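Household notes, page 14

Last February I went with my neighbor Raghda Darwish to the open day at Flirberg, where two robot arms worked with cloths and table things behind a barrier. I expected to stay a short time and drink the free coffee. We stayed the whole morning, and I came home with more ideas for my linen drawer than from any magazine.

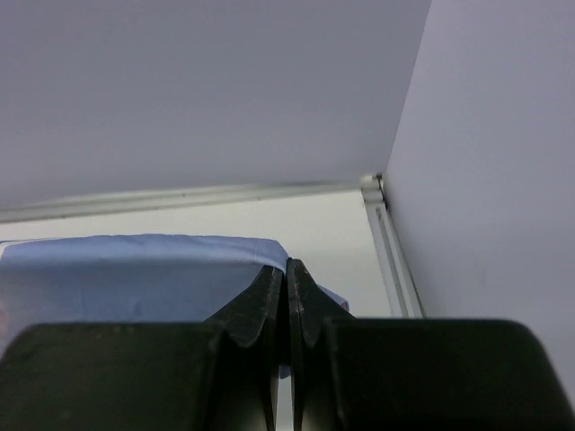
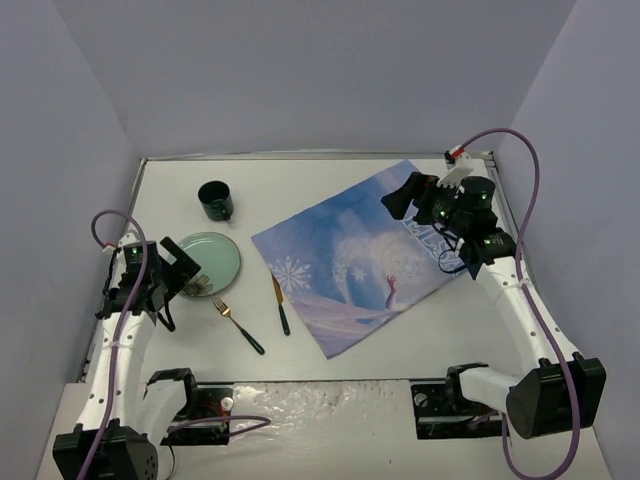

In the first picture the fingers are at the front of a folded cloth, and in the second there is a cloth spread flat, with a mug, a plate, a fork and a knife beside it.

## Spread the cloth before you decide anything

Aníbal Figueiredo, who led our group, told us that a cloth in a heap is the hardest thing for a machine. It is also hard for me at ten in the evening. I used to fold from the heap, in the air, holding two corners under my chin. Now I do it so:

1. Wipe the table and dry it well.
2. Put the cloth down and find one corner. Any corner is good.
3. Pull this corner away from you until the cloth lies open.
4. Smooth from the middle to the outside with the flat hand.
5. Turn the cloth until one side is parallel with the table edge. Only then fold.

The turning is the step I always left out. If the cloth lies diagonally and you fold it anyway, your eye follows the table and your hands follow the cloth, and the result is crooked.

## Where to take hold

The fingers of a gripper are narrow, and so the place where they take the cloth matters very much. Mr. Figueiredo advised us to try it at home with two wooden kitchen tongs. I did. When I took a thick towel too near to the edge, only the top layer came up and the rest stayed on the table. With the tongs a little deeper, all layers came together.

With hands it is the same. For a folded towel, slide the fingers under the lowest layer and put the thumb on top. Don't pinch the upper fold, or the towel opens again on the way to the shelf.

## Printed cloths

- Wash them inside out if they have an inside. If not, wash with the darker things.
- Iron from the back, with a thin cotton cloth between.
- For storing, fold the printed side inward. My children's printed cloths stay nicer this way, also when the drawer is in the sun.
- A big soft blanket of 100 percent polyester shouldn't see the iron at all. Shake it, lay it flat, leave it overnight.

## Cups and plates on the same table

Raghda asked how they choose where the dishes go. The answer was that they keep one area for the dishes and one for the textile, and the places change from one exercise to the next. In my kitchen I now move everything with a handle to one side before I open a cloth. I have lost two cups to a tablecloth in my life, one of them from my mother.

Knives I take away first. A knife tip under a cloth is easy to forget, and you find it with the palm.

## Slowly is fine

One round took roughly 11 minutes by my watch, and several visitors walked away. I liked the slowness. Simão Azevedo, an old colleague from the laundry at Lerkton, stood next to me and said he would have finished the basket and the ironing. Probably he would. But he also folds his napkins in three, and they never fit the ring.

## Small things I wrote on my paper

- Lay a damp tea towel under the cutting board so that it doesn't travel.
- Keep the drawer for cloths at the height of the hips. I moved mine and my back is grateful.
- Bring your own pencil to an open day. They had only two.

Raghda still has my second sheet, with the notes about starch. When she returns it I will add them on page 15.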